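Inicio | Puesta en marcha | Mantenimiento | Fallos y seguridad | Descargas

Hulix – Manual de instalación y uso
Sección 7. Parada por pérdida de par en el brazo

7.1 Alcance

Esta sección describe el fallo E-339 y el procedimiento de recuperación. El fallo se produce cuando el controlador Dostari deja de recibir la lectura de par de una articulación del brazo mientras este se encuentra extendido. El brazo queda retenido en la última posición válida. La retención no es un estado seguro: si se interrumpe la alimentación, el brazo desciende por su propio peso.

PRECAUCIÓN. No introduzca las manos entre la pinza o mano del robot y la superficie de trabajo mientras el código E-339 esté activo.

7.2 Fallo durante la aproximación a un objeto

La situación más desfavorable es la del brazo adelantado sobre una mesa, con la mano encima de un recipiente de vidrio.

1. Pulse la parada de software en la consola. No utilice todavía el corte general.
2. Compruebe que nadie se encuentra dentro del radio de 700 mm del hombro.
3. Revise el recorrido de los cables por el suelo antes de acercarse. Un tirón en el cable de alimentación provoca el corte y la caída del brazo.
4. Acérquese por el lado contrario al brazo extendido.
5. Retire los objetos de vidrio deslizándolos sobre la mesa, sin levantarlos hacia la mano.

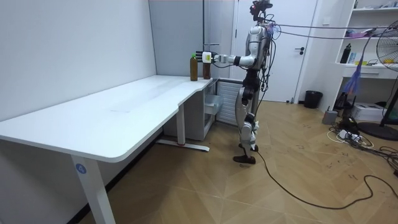

¿Se puede reiniciar el controlador con el brazo extendido?
Solo con el brazo apoyado o sujeto por una segunda persona, ya que el reinicio libera los frenos durante un instante.

6. Sujete el antebrazo y seleccione «Recogida asistida». La velocidad queda limitada al 50 %.
7. Con el brazo pegado al cuerpo, corte la alimentación y espere a que se apague el indicador del controlador.

Nota. Si el código reaparece al encender, no repita la recogida. Anote la articulación indicada en la consola y pase al apartado 7.4.

7.3 Fallo con la pinza junto a una puerta de electrodoméstico

En las tareas con frigorífico o congelador, E-339 puede aparecer con la pinza cerca del borde de la puerta. El riesgo principal es el atrapamiento de los dedos entre la pinza y el panel. Un segundo riesgo es el daño en la bisagra, si el brazo intenta completar el movimiento tras el rearme.

1. Pulse la parada de software.
2. No cierre la puerta contra la pinza. Manténgala en la posición en que se encuentre.
3. Verifique en la consola si la pinza figura como cerrada. En tal caso, ábrala con el mando manual antes de mover el brazo.
4. Compruebe que ningún cable del brazo ha quedado enganchado en la puerta.
5. Retire el brazo en línea recta, alejándolo del panel – nunca con giro de muñeca.
6. Cierre la puerta a mano y borre la tarea pendiente de la cola.
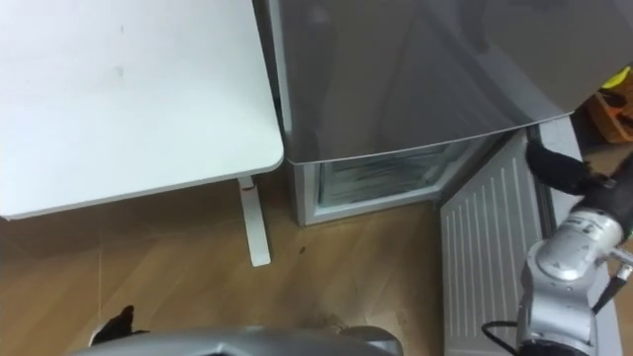

Figura 7-2. Pinza junto al borde superior de la puerta abierta del congelador.

PRECAUCIÓN. El rearme no borra la tarea en curso. Si se omite el paso 6, el robot reanuda el movimiento desde el punto de parada.

7.4 Causas y comprobaciones

– Conector del sensor de par mal asentado. Desconecte, limpie y vuelva a conectar hasta oír el clic.
– Cable tensado en el hombro. Deje holgura suficiente para el recorrido completo.
– Firmware anterior a la versión 104. Actualice con la herramienta Ashby y repita la calibración.

Si el fallo persiste, envíe el registro al servicio técnico y mantenga el robot fuera de servicio.

Comentarios (3)

tecnico_norte: El paso 5 del 7.3 debería ir en negrita. Con giro de muñeca doblamos una bisagra en abril.

rmg: En mi unidad el error salía siempre en el codo. Era el conector, como dice el 7.4.

lab2: ¿La versión 104 sirve para el controlador antiguo o hay que cambiar también la placa? En la página de descargas no lo pone.

Anterior | Índice | Siguiente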